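The Return of the Shared Kitchen

For much of the past decade, the ground floor of the former Zamgate school stood locked. Since January it has housed a shared kitchen serving 54 households, most of them in the apartment blocks along the Wei canal. Members pay a modest monthly fee and reserve their hours in advance.

The arrangement is overseen by Histumon, a housing association that manages 600 apartments in the district. Many of its units were built with a single counter and little storage.

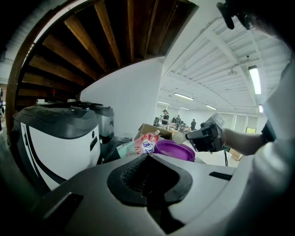
Demand has been strongest in the early evening, when families cook several days of meals at one time. Kobe Dijkstra, the association's director of resident services, attributes the interest to rising rents and smaller homes. "People gave up the dining table first," he said. "They would like it back."

A second site, with seating for 80, is planned for the old Cokivel printing works. Residents will vote on the proposal in the spring.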